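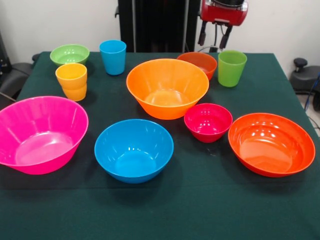 Home | News | Bench Notes | Safety | Archive

Gripper fault stops the Horncombe nesting trials for 22 days

Work on the Horncombe dish-sorting cell has started again after a fault in the gripper closed the bench for 22 days in February and March. The arm was set to nest plastic bowls and cups by size when it drove its fingers down into a bowl and kept pushing. The bowl split and a piece of it landed on the floor outside the marked area. No one was hurt. The operator was at the desk and hit the stop button.

The run had been going well up to then. The cell had logged 1,090 picks since the last service, and 64 of those were recorded as misses, mostly cups that slipped out when the fingers closed too high on the rim. Misses like that are expected. The arm lets go, backs up and tries again.

This one was different. The fingers came down on the rim of a bowl that was sitting inside another, and the contact signal that should have stopped the arm never reached the controller. As far as the controller knew, the gripper was still in open air, so it kept lowering toward the height it had been given.

Tang, which maintains the cell, took the gripper off the next morning and found a worn signal cable close to the wrist. The outer cover looked fine. Inside, one conductor had broken and was making contact only when the wrist was turned a certain way. With the wrist straight, every test passed. With the wrist turned for a pick at the back of the table, the signal dropped out in most of the tests.

A second problem came up during the same check. The controller software, Hedent, is supposed to treat a lost contact signal as a fault and hold the arm. A setting changed during an earlier upgrade had it read a lost signal as "no contact" instead. Either problem alone would have been easier to catch. The setting had been wrong on our cell for months without showing up in the logs.

The following changes are now in place:

- The wrist cable has been replaced and rerouted with more slack. It will be changed every 2,724 picks, whether or not it shows wear.
- Hedent now holds the arm if the contact signal is lost for any length of time. The hold has to be cleared by hand at the controller.
- The downward force limit has been lowered. Expect slower placing on nested cups.
- The daily check includes a signal test with the wrist turned fully both ways. Write the result in the bench log before the first run.
- Eye protection is required inside the marked area whenever the arm has power.

The Drikus cell uses the same gripper and an older copy of the software. It had the same setting, and that has been corrected. Its cable tested good but will be replaced anyway when the part arrives.

If you see the arm press on a dish after contact, stop it and leave everything where it is, including any broken pieces. Please don't restart to see if it happens again. We lost some useful information in February when the table was cleared before pictures had been taken.

Trials are running mornings only until the new force limit has been tested with the full set of dishes.

Contact the bench desk | Copyright Horncombe Bench Notes | Back to top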